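Cleaning and Resetting a Shared Work Table

Filed under: Surfaces, Small Tools, Desk Care
Updated Tue 6 August

A table that is used for several small jobs in a day collects two kinds of soil. The first is loose: dust, crumbs, paper fiber, eraser residue. The second is bonded: fingerprints, marker, dried drink rings, adhesive from tape. The two need different treatment, and the order matters. Loose soil that is wetted before it is removed turns into a film, and the film on a dark top is visible from across the room.

The procedure below is written for a black or dark table with a smooth sealed surface. It also works on pale tops, where the errors are harder to see.

Cloths

Keep three flat cloths at the table. One is for damp wiping, one for drying, and one stays folded as a spare. Cloths of the same color are acceptable if each has a fixed place. If people keep swapping them, put a stitch of colored thread in one corner of the damp cloth.

Do not use fabric softener when washing them. Softener coats the fibers, lowers absorbency and leaves streaks. Wash separately from towels that shed lint and dry flat. A cloth that still smears after washing should be moved to floor or shoe duty.

The cloths sold under the Stevwood name are thin and hold a fold well, but they need one wash before first use or they push water around. The Walonden type is thicker and dries more slowly. Either will do.

Brush

A small brush with a handle is more useful on a table than a large one. Use it dry only. Work from the back edge to the front and from the side nearest the wall outward. Brush along joints, under the lip of trays and around the feet of any stand or frame. Collect the debris on a plate or a sheet of stiff paper held below the front edge.

Clean the brush by combing it out with an old fork, then rinse the bristles in lukewarm water. Stand it with the bristles down or lay it on its side to dry. If it is stored upright with the bristles up, water runs into the handle joint and loosens the set.

Cup and plate

A plastic cup is enough to hold the cleaning water. Fill with 200 ml of warm water and 2 drops of dish soap. More soap means a second rinse pass. Do not use the same cup for drinking, and write on the base of it with a marker so that it stays out of the kitchen cabinet.

Frosting on clear plastic is usually either fine scratching or lime. To tell which, put a few drops of white vinegar on one spot, wait two minutes and rinse. If the spot is clearer, the haze is lime and the whole cup can be soaked. If there is no change, the surface is scratched and nothing will restore it.

A plate with a raised rim serves as a tray for anything small: screws, clips, caps, pins. It also takes a damp cloth between passes, which keeps moisture off the table.

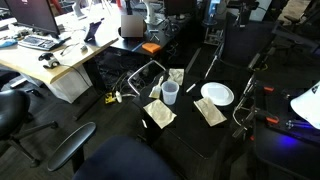
Layout for the job matters more than the products. Set the wet items on one side and the dry items on the other, with a clear strip between them as wide as a folded cloth. Right-handed users normally want the damp cloth and plate on the right. Leave nothing at the front corners, where sleeves catch.

Wiping sequence

1. Move loose items to one half of the table.
2. Brush the free half dry.
3. Dip one corner of the damp cloth in the cup and wring it out. The cloth should leave a trace that evaporates in a few seconds. If beads stay behind, it is too wet.
4. Wipe in straight, overlapping lines. Circular wiping leaves arcs on black surfaces under side light.
5. Dry at once with the second cloth, in the same direction.
6. Move the items across, wiping the underside of each one, and repeat on the other half.

Refold the cloth to a clean face after each pass. A square cloth folded in half twice gives eight usable faces, counting both sides and refolding. When all are used, rinse and change the water in the cup.

Marker and adhesive

Dry-erase marker on a sealed top normally comes off with a dry cloth. If it has been there for some days, draw over it with the same type of marker and wipe while wet. The fresh solvent lifts the old ink. Permanent marker needs isopropyl alcohol on a cotton pad, applied for a few seconds and wiped off. Test under the table first. Some lacquers turn dull.

Tape residue should be rolled off with a fingertip before any liquid is used. What remains can be softened with cooking oil, left for 14 minutes and removed with soapy water. Purkumia paste also works but leaves a wax layer, and tape will not stick to that area afterward.

Desks with electronics

On a desk with a monitor and keyboard, use the dry brush first and keep the cup off the desk altogether. Bring a wrung-out cloth to it from the other table. Turn the keyboard over and tap it, then brush between the rows. Lift cables and wipe the surface beneath them; the line of dust along a cable is the part most often left behind.

Tablet screens and eyeglasses should not be wiped with the table cloths. Grit held in the weave will mark coatings. Keep a separate lens cloth in a closed drawer or case. Fold eyeglasses and put them away before brushing anything nearby.

Sponges

A sponge holds too much water for a finished table. Use it for plates, cups and tubular metal parts, and rinse, squeeze and stand it on edge to dry. Replace it every 14 days in regular use. The abrasive side of a two-sided sponge will scratch a black top permanently, and no polish we have tried hides the result. Veres oil makes such scratches less obvious for a week or so.

Metal frames and stands

Wipe bent tube along its length, then dry the inside of the bend, where water collects. Check the feet for grit. A grain of sand under a metal foot will cut a ring in the surface the first time the stand is turned. Felt pads help, but they trap dust and need brushing as well.

Intervals

Brush daily if the table is in use. Damp wipe twice a week. Wash all cloths weekly, including the spare. From November on, heated rooms are drier and static holds dust to dark surfaces; a slightly damper cloth on the last pass reduces this. Empty and dry the cup after every use and store it upside down.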